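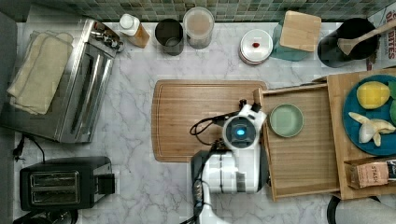

The Dellby bamboo board at home on the marble, with the wooden tray on its right.

Home | Reviews | Recipes | Kitchen Bits | Contact

Dellby bamboo chopping board with juice groove
Reviewed by Maxine Stubbs, 2/26/23

I've been meaning to write this one up for ages. I have had this board out on the counter for three months now and it has had a proper go of everything: onions, roast chicken, a frankly enormous squash, bread most mornings, and one evening of pastry when I couldn't be bothered to clear a bigger space. I love it! I didn't expect to have feelings about a chopping board but I do.

Some background. My old board was a plastic one from Treloar that had gone grey and furry down the middle, and it slid. Marble is lovely to look at and lovely for pastry, but put a light plastic board on it and start on a carrot and you're chasing the thing towards the tiles. I used to put a damp tea towel underneath, which works, but then you've got a damp tea towel to deal with every single time. I wanted something with enough weight to stay put, and I wanted a groove, as my other half carves a chicken like he's bailing out a boat.

The Dellby was about £30 when I bought it. You can certainly spend less. I looked at a Katport one that was cheaper and very handsome in the pictures, but it had no groove, and a friend who owns it told me hers had started to bow in the middle. The Dellby had 3,016 ratings on the shop page, mostly good, and I read far more of them than is sensible (there is a whole argument in there over whether you should oil bamboo at all, more on that further down).

First impressions. It's a plain rectangle with rounded corners, no handle, no slot cut in the end, no logo burnt into the front. I like that. The rounded corners are nicer than I'd have guessed, mostly when you're carrying it to the sink with one hand and it's resting against your hip. The edges were smooth straight out of the wrapping. There was a faint smell, a bit like a new pencil, and it was gone after the second wash.

The groove goes all the way round, and it does the job. I rested a chicken on it straight from the oven and carved it there and then, and the juices went into the groove and stayed in it until I was ready to tip them into the gravy pan. There's no pouring spout, so you have to tilt from a corner and commit. Do it slowly and you'll be fine. Tomatoes are the other big win. I do a lot of tomatoes in summer and I used to end up with seeds all along the counter and down the front of the drawers.

What the groove is less good at is crumbs. They get down in there and a cloth skates over the top of them. I use an old pastry brush, and Anahera McPhee, who I share a lot of Sunday lunches with, runs a folded bit of kitchen paper round hers. Either does the trick. Garlic skins are the worst, they stick.

Knives: I was a bit worried about this, as bamboo has a name for being hard on an edge. I use one good cook's knife (a Trurnedov, a present, older than my kitchen) and I've sharpened it once since the board arrived. That's perhaps slightly more often than I did with the plastic. The feel is different too, firmer, with a knock to it. I've got used to it and rather like the sound now. The board has some fine lines in the middle where I do most of the cutting, and they don't bother me at all.

Looking after it. Wash it by hand with warm water and washing-up liquid, dry it straight away, and stand it on its long edge for a bit so air can get to both faces. Don't soak it and please don't put it in the dishwasher. I oil mine once a month with food-safe mineral oil, wiped on at night and buffed off in the morning, and the colour comes up beautifully, a sort of warm honey. I've been told you can skip this with bamboo. Maybe so, but it takes five minutes and I enjoy it! Not cooking oil, by the way, it goes sticky and then it goes off.

It lives flat on the counter and I don't put it away. I've got a wooden tray with raised edges next to it for whatever plate I'm filling, and chopping on one and plating on the other has made weekday tea feel a lot less of a scramble. The pale wood looks good against the white and grey of the marble too, and I did check that in the evening light before I took the tags off.

Grumbles, then. No feet, so on a very smooth counter it will creep if you're really leaning on a swede. It's far steadier than my plastic one was, but for heavy jobs I still put something grippy beneath it. It's also a little awkward in a small sink, and you end up washing it in two halves and getting a wet sleeve.

Would I buy it again? Yes, and I already have, for my sister's new flat in March. If you mostly cut sandwiches you could happily get by with something smaller and cheaper. If you roast things, or you're a tomato person, get the one with the groove.

Contact Maxine | Copyright Maxine Stubbs | Back to top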